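Reading Your Knitting: Cables, Ribs and Plain Bands
Handout 4, Textiles for Beginners

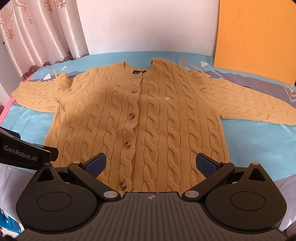 Photo: Jamar Textile Workshop, course collection

OK, last time we got as far as knit and purl and I ran out of time (as usual), so let's pick up there. Remember that a knit stitch and a purl stitch are the same loop seen from two sides. If you only take one thing from the first three handouts, take that, because everything below leans on it.

Cables

People are scared of cables and I really don't get why! A cable is just stitches worked out of order. You slip a few onto a spare needle, park them in front or in back, knit the next few from the main needle, then knit the ones you parked. Park in front and the cable leans left. Park in back and it leans right. Then you knit plain for a few rows and do it again.

A big fat cable with a purl groove on each side pops out much more than the same cable on a plain ground. The mustard cardigan is a good one to look at for this: thick twists running lengthwise, smoother bands between them, and narrow dark grooves along the edges. Your eye goes straight to the twists.

Now the bit that catches everybody in my class. Cables pull the fabric in. If you swatch in plain knit and then cast on for a cabled sweater with the same numbers, it'll come out too narrow. My first one had 358 stitches in the body and I still couldn't get it past my shoulders. So swatch the cable itself, wash the swatch, let it dry flat, and only then measure.

Ribs

Ribbing is columns of knit next to columns of purl. The knit columns come forward, the purls sink back, and the whole thing folds up like an accordion. That's your stretch. Necks, cuffs and hems, mostly. Go down a needle size or two for these or they flop (I forgot on the Irkatero hat and it's now a tea cozy).

For a neckband, pick up your stitches with the right side facing you. If you end up with holes at the corners, pick up an extra stitch there and knit it together with its neighbor on the next row.

Yarn for the samples

We'll use the Krishnan wool again, the smooth one. Fuzzy yarn hides cables, and so does very dark yarn, plus you can't see what you're doing at night. If you liked the Drondance cotton from handout 2, fine for the ribs, but it has no spring, so please don't judge your cables by it.

For next time

1. Cast on 36 stitches and work a swatch with one cable in the middle and two purls on each side of it.
2. Cross it every six rows. Stop after 30 rows.
3. On the same needles, make a plain knit swatch, same stitches, same rows.
4. Measure both across and write the widths on a tag.

Bring both swatches, even the ugly one. We start with blocking, so bring pins and a towel too.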